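商品陈列与盘点 第六讲 讲义
小件电子商品的收纳、比对与上架
任课:Gunhild Brøndum 助教:Yakubu Haruna

一、本讲范围

上一讲讲了衣物和纸品,本讲只讲手机一类的扁平小件。课堂案例取自 Brindby 门店,该店手机柜台在册商品 707 件,其中二手机 400 件。数字只用于课后练习,不必背。

二、摆放前的准备

1. 台面铺深色垫布或垫板,浅色机身放上去轮廓清楚,边上有磕碰也容易发现。
2. 屏幕朝上,不叠放。确需叠放时中间隔一层软纸。
3. 充电线、卡针、保护壳另装一盒,盒上写柜号。
4. 手上有戒指、手表的先摘下。

三、颜色的登记

颜色名称以进货单为准。进货单没写的,按本店色卡登记,不要自己起名。去年 Driltska 分店盘点时,同一种紫色在册子里出现过“浅紫”“丁香”“藕荷”三个叫法,对账多花了一个下午。

登记颜色看边框,不看屏幕。屏幕熄灭后会反光,周围的东西照在上面,容易看错。

四、侧面比对

两台手机并排靠拢,侧边平行,可以同时比较以下各项:
按键的个数和长短次序;
按键与边框是否同色;
边框转角的弧度;
边缘有无缺口、掉漆。

按键排列相同,只能说明外形接近,型号仍须查机身编码或包装。Narayanan Arumugam 编的练习册第 18 页有四组对照题,请在下次课前做完。
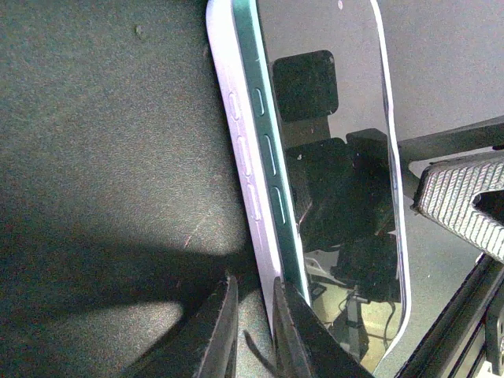 本页最后修改:二月,Eyvindur Stougaard

浅紫色与蓝绿色两台紧挨着放,侧边各有三个按键,自上而下为一短、一长、一长,颜色随各自的边框。蓝绿色一台的屏幕上有倒影,登记时按第三节的办法处理。

五、上架

同色归一列,列内按容量从小到大。展示架每格放一台,机身下沿对齐格线。价签放右下方,数字朝外。2,830 元以上的商品入带锁的柜子,钥匙由当班人员签字领取。

六、课后练习

(一)取两台颜色不同的手机,按第四节逐项比对,填比对表一份。
(二)为自己家中的小件电子物品编一张登记表,栏目自定,须有颜色、存放位置两栏。
(三)阅读 Zokstead 仓库的盘点记录,找出颜色叫法不统一的条目,写出改法。

作业星期日晚八点前交给 Yakubu Haruna,纸质、电子均可。比对表空白件在教室后排文件架上,用完请到办公室领。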